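Reviews > Workshop > Grippers and end effectors

Turko two-finger gripper: four months of bin picking
By Valeriano Carretero, September

I bought the Turko gripper for our small picking cell in Ravcombe. It cost 547 dollars with the mounting plate, and for this price I did not expect miracles. The fingers are slim, they reach well into corners, and the first weeks gave me no trouble.

Then came the fault. In the middle of a pick the fingers opened by themselves and the part fell from shoulder height. The controller showed no alarm. It happened again after 67 more picks, and then I stopped the cell.

My colleague Callum Cairns found the reason in one evening. The signal wire was too short for the full turn of the wrist, and one connector had a bad contact when the arm leaned far down. The manual from Turko says only "secure the cables," without any drawing.
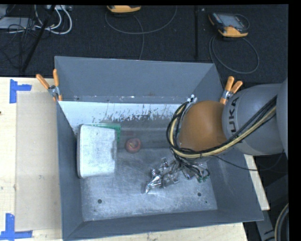

What I check now

The thin wires near the gripper are what I look at first, before each run. They hang free close to the metal joints, and on a KUKA arm with a thick cable bundle it is easy to forget them. I also check the clamps on the bin, as a bin that slides can push a finger sideways.

What I did not like

A gripper that loses its signal should hold the part and report an error. This one opens. I wrote to the seller, Pamurness, and they sent a longer wire after two weeks, but gave no answer about the opening. Keep people well away from the arm while it carries something.

The mechanics are good and the wiring is poor. I give it 2 stars of 5.

Tags: grippers, faults, cell safety

Contact | © Ravcombe Workshop Notes | Back to top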